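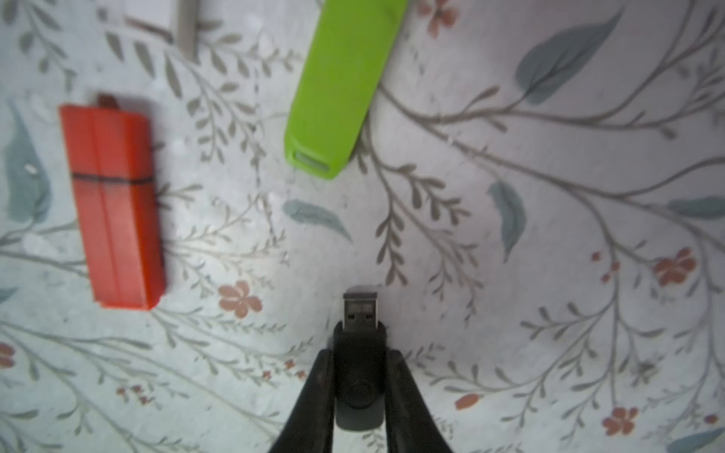
I have been putting off the desk drawer since February, and by the desk drawer I mean the one where every little gadget in this house goes to retire. Dead batteries, two tape measures, the key to a bike lock I no longer own, and flash drives. So many flash drives! Last night I finally decided the drives were getting sorted, if only so I could find the one with our wedding music on it. The black one with the swivel cover was an easy pick to start with, mostly for its shape, since the orange-red one and the lime-green one are so bright that I always reach for them first and I was trying to break the habit. My system up to now has been entirely color based, you see. Orange is "important." Green is "school, I think." Black is "who knows."

Well, black was recipes. My whole recipe folder from the Dirstead apartment, the one I was sure had gone down with the old laptop. I yelled so loud the dog left the room. There's the lentil soup I used to make every single week, and a plum cake from Yavuz Çınar, who lived across the hall and baked when he couldn't sleep (I gained weight that year and regret none of it). His instructions for the cake say "bake until it looks right" and then, on a separate line, "no, longer than that." I'm making it this weekend, plums or no plums. Maybe apricots.

Orange took much longer. It had 900 photos on it and no folders, just one enormous pile with the file names the camera gave them. I told myself I'd only peek, and then it was past eleven and my tea had a skin on it. Most of them are from the summer we painted the porch at the Grastthorpe house. I took sixteen pictures of the same paint swatches, in case you wondered how decisions get made around here. (We went with the gray. You can't tell it from the other gray.)

I did get a real method going after that, so let me write it down before I forget it.

First I plugged in one drive at a time and wrote what was on it on a sticky note before I touched anything. Then everything worth keeping got copied to a folder on the computer, and that folder got copied again to the external drive that lives in the closet. After the copying I opened a few files from each batch to make sure they worked. Only then did I let myself erase anything. I learned this the hard way a few years back when I wiped a drive that had my tax stuff on it, and I still get a little sweaty thinking about that spring.

Green was a letdown. It holds 4 GB, which felt huge when I got it, and what I'd saved on it was one slideshow about wetlands and a printer driver. Bye, printer driver. I kept the slideshow. There's a heron in it I'm fond of.

Now about labels. I tried masking tape and it peels right off anything smooth, plus it leaves that gummy stuff behind. Paint pen is better on the bright ones but I can't see it on black unless I use white or silver, and my silver one is dried up. For the moment I've got small paper tags tied on with thread wherever there's something to tie to. Slamet Setiawan, my brother-in-law, thinks I should put everything in one place online and throw the whole bunch away. He may be right, but he also once lost the password to his own thermostat, so I'm keeping my little sticks.

They're living in a mint tin now, with a list folded up in the lid. It closes if I lay them the long way. The drawer itself is half done. I threw out the batteries (well, they're in a bag by the door for drop-off) and found four pens that write and a gift card for a place that closed. The tape measures stay, both of them, because one is in inches only and I like that one better.

Still no wedding music, by the way. I've been through the coat pockets and the glove box. Next I'm going to try the shoebox on top of the bookcase, where the cables are, and if it isn't there I'm calling my sister, who swears she gave it back.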